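中古デスクトップ機の分解は、どこまでやるべきか

部品取りを前提とした分解手順について、部門内では「早く外せる順」が標準とされてきた。筆者はこの順序に反対である。配線の処理とCPUの扱いを先に決めない手順は、後工程に負担を移しているだけだからだ。
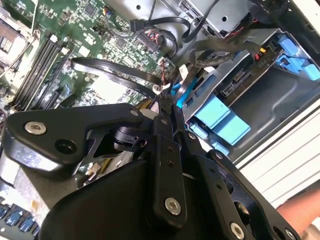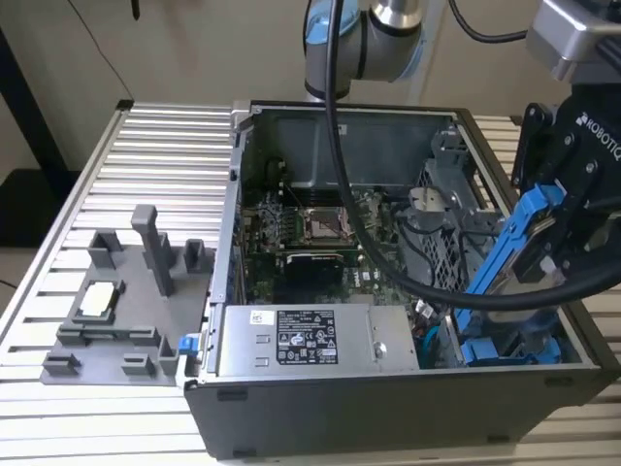
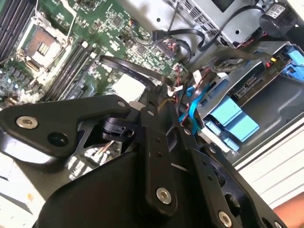
株式会社Resstead 機器再生部 技術ノート
2018年3月1日(木)

まず配線について。デスクトップ機の内部では、ケーブルがメモリスロットやドライブケージの近くを横切ることが多い。SATAの平型ケーブルは曲げ癖が残りやすく、基板の上に弧を描いて浮く。この状態でメモリやドライブに手を入れると、コネクタ側に横方向の力がかかる。現行手順書ではケーブルの取り外しが後半に置かれており、「邪魔な場合は適宜よける」とだけ書かれている。適宜という語は手順書に使うべきではない。よける方向と固定位置を指定するか、先に抜くか、どちらかに決める必要がある。筆者は先に抜く方を支持する。

次にCPUである。取り外したCPUを治具の受け部に置く方式は、現時点で最も妥当だと考える。上面を上に向け、四角い凹部に収めれば、向きも位置も定まる。静電気防止袋に直接入れる方式を推す意見もあるが、袋の中では型番の確認に一手間かかり、出し入れの回数も増える。接点に触れる機会は少ないほどよい。袋詰めは検査後に一度だけ行えば足りる。

問題は空いたソケットの方にある。CPUを外した後、保護カバーを付けずに次の作業へ進む例が多い。ソケットの接点は小さく、ねじ一本の落下でも使えなくなるおそれがある。昨年度に当部で処理した1,726台のうち、マザーボードを再販に回せたものは926台だった。残りのうち64台は、ソケットの損傷が不合格の理由である。全体から見れば小さな数だが、カバーを一枚かぶせる作業と引き換えにしてよい数ではない。

ドライブについては、青い樹脂製キャリアを付けたまま保管するか、外して本体だけにするかで意見が割れている。筆者は付けたままを推す。キャリアは機種ごとの差が大きく、単体で棚に置くと対応関係がすぐに失われる。Forkix社向けの再整備ではキャリアの欠品が納期遅れの主因になった。棚の容積を節約したい事情は理解するが、欠品を後から探す工数の方が高くつく。

電源ユニットは最後でよい。重量があり、先に抜けば筐体が軽くなって動きやすくなる。横置きの筐体で作業する以上、重りとして残しておく利点は無視できない。定格ラベルは貼ったまま残し、値札を重ねないこと。Oshima倉庫ではラベルの上に管理シールを貼る慣行が続いているが、再検査のたびに剥がすことになり、印字が傷む。

以上の順序では一台あたりの作業時間が延びる、という反論は当然ある。試行では確かに延びた。ただし延びた分の大半はケーブルの抜き取りであり、治具の配置を見直せば縮められる余地がある。Narken方式の棚番号をキャリアにも適用すれば、保管側の時間も減る。

手順書の改訂案は4月に提出する。ケーブル、CPU、ソケットカバー、メモリ、ドライブ、電源の順とし、「適宜」の語はすべて削除する。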